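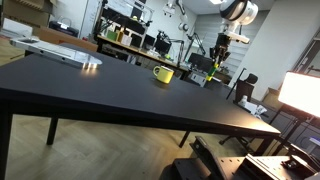 Clestex says its arms can learn a chore in an afternoon. Buyers should ask whose afternoon

4/30/20

Clestex wants small factories and back offices to stop paying programmers. Its new teaching package, sold under the name Jurkix, lets a worker show a robot arm what to do, either by taking hold of the arm and moving it through the job or by steering it from a hand controller. The software records each run and builds a routine out of the lot.

The pitch is that anyone can do it. After a visit to the company's demonstration room, I'm not ready to repeat that without a few footnotes.

The task on show was a modest one. A white arm with a black gripper holds a small cylinder banded in green and yellow over a black table, and has to set it down near a yellow mug without touching the mug. A child would do this while looking at something else. The arm needed 184 recorded demonstrations before Clestex was willing to let it try alone, and those were given by Svatopluk Šimko, who has been teaching robots for a living for years. He is very good at it. He is also the last person you would pick to prove that no skill is needed.

"The first runs are always ugly," Šimko said. "You hesitate, you go back, you bump something. We throw those out." Asked how many had been thrown out before he reached 184, he said he hadn't kept a list.

That missing number matters. A shop owner who buys the package will be paying somebody to produce the bad runs as well as the good ones, and the sales sheet only mentions the good ones.

With Šimko at the controls, the placing went well. On its own, the arm made 30 attempts while I was there and finished 16 of them cleanly. In most of the rest it stopped short and waited for help, which the company counts as "safe behavior" and leaves out of its failure rate. Two ended with the mug pushed across the table. Clestex says more demonstrations would fix this, and that a customer with a steady job to automate should plan on 2,000.

Nobody on the sales side could tell me how long that would take with a beginner holding the controller.

Wilma Baird has a fair idea. She runs the packing floor at Kinnear, a mail-order supplier that tried the system on loan, and she put two of her own staff on it. Moving the arm by hand was easy to pick up, she said, but tiring on the shoulders, and the recordings came out jerky. Remote control gave smoother runs and took much longer to learn — her people kept misjudging how far the gripper was from the box.

"They got there," Baird said. "Then we changed the box, and we were back to recording." Kinnear returned the arm and has not decided whether to order one.

None of this makes the method a bad one. Showing a machine a movement is plainly easier than typing it out, and for a part that never changes, on a table that never moves, it may pay for itself. Restau, which sells a competing package, makes much the same claims and has yet to let reporters watch its arm work unattended at all, so Clestex deserves some credit for opening the door.

But the company's brochure talks about kitchens, hospital storerooms and repair benches, places where things get shoved around all day. What I saw was one cylinder, one mug and an experienced teacher.

Clestex plans to start shipping in June. It says an updated version will need fewer demonstrations, though it would not say how many fewer, and pricing for the training support that most first-time buyers will want has not been announced.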